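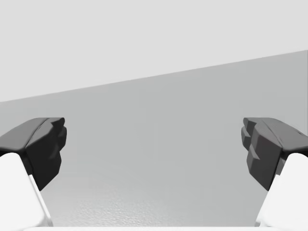

Why did a grasp test that passed 207 times in a row go bad overnight? The friction setting got reset in an update, and the test never checked it.

3 min read
Last updated: August

I've been wary of Kekon's simulator for a while. On Tuesday the pass rate fell to 5 in 400 — same can, same script — and the dashboard stayed green. Green! Brostum, our logging tool, only flags crashes, so a dropped can counts as a finished run. 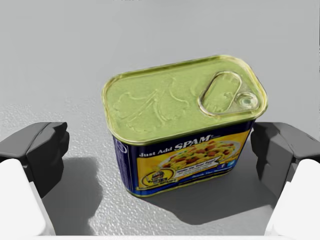
The SPAM can between the open fingers, in simulation.

I've pinned the old version. I still don't trust those 207 passes.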